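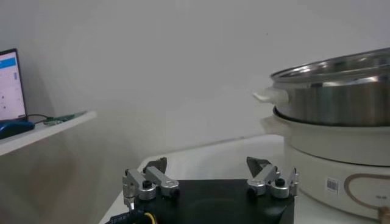

Agnes Shearer
Friday, November 1, 2019

A few people asked how I do the steamed buns, so I'm putting it all in one thread. It's the filled kind with pleats on top. The steaming is the short part. Most of this is about the dough and the cleanup.

Dough first. All-purpose flour, warm water, a spoon of sugar, instant yeast, a little oil. I tried bread flour in July and the buns came out chewy. Plain cheap flour is fine. Store brand is what I use.

Knead until it stops sticking to your hands. If it still sticks after ten minutes, add flour a pinch at a time. Cover it and leave it alone until it doubles. My kitchen is cold this time of year, so the bowl goes in the oven with only the light on.

Filling is ground pork, scallion, ginger, soy sauce, a bit of sesame oil. Rhona MacLeish doesn't eat pork and does hers with cabbage and mushroom. Squeeze the cabbage hard before it goes in. Salt it, wait, squeeze it again.

Rolling: thin at the edge, thick in the middle. If the middle is thin the filling soaks through the bottom and the bun tears when you lift it.

Pleating: hold the filling down with your thumb and go around the edge in small folds. Pinch it shut at the end and give it a little twist. Mine are faint and they get fainter as the dough puffs up. They taste the same.

Second rise after shaping, 20 minutes. I skipped this for a long time and got small hard buns. Don't skip it.

Now the steamer. An electric one with a steel pot on top is easy to live with. Fill the water to the line before you plug it in. I use the MacBrayne outlet on the counter side of the kitchen and keep the cord away from where I set plates down.

Space the buns out on the tray. They grow, and if they touch they stick together and the skin rips when you pull them apart. Three to a batch gives them plenty of room. You can fit more if you make them small.

Something under each bun helps. Parchment squares, cabbage leaves, or just a thin wipe of oil on the metal if you're out of both.

Time: 12 minutes from when the steam starts, for buns the size of a small fist. Then switch it off and wait three or four minutes before you touch the lid. Opening it right away is how you get wrinkled buns.

When you do open it, tilt the lid away from your face and keep it level once it's clear of the pot. All that water on the glass will run straight onto the buns otherwise. Then lay it flat somewhere it won't get knocked.
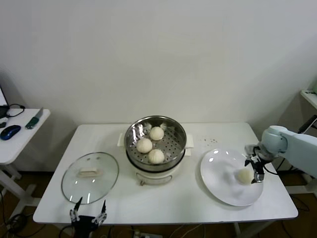
Three in the steamer, one on the plate.

Use a bigger plate than you think you need. Buns piled up while hot get damp patches where they touch. One layer, with some space, until they cool a bit.

Niall Lennox asked about freezing. Yes, after steaming. Cool them completely, freeze them on a tray, then bag them. They go back in the steamer from frozen, 10 minutes. The microwave works if you wrap the bun in a damp paper towel, but eat it right away.

Dipping sauce is black vinegar and a little chili oil. Struan Crichton puts ketchup on his. Fine.

Cleanup. Empty the water while you remember it. Let the base cool, wipe it out, and dry it with the lid off. White scale on the bottom comes off with vinegar and water, left in for half an hour. Don't put the electric part in the sink.

The tray holes clog if dough dries in them. Soak the tray in warm water and go over it with an old toothbrush. Five minutes if you do it that night, a lot longer if you leave it until morning.

Flour and water amounts, for those who asked: 300 grams of flour to 160 of water. Eight buns. I'll do the red bean ones next week if I can find the paste.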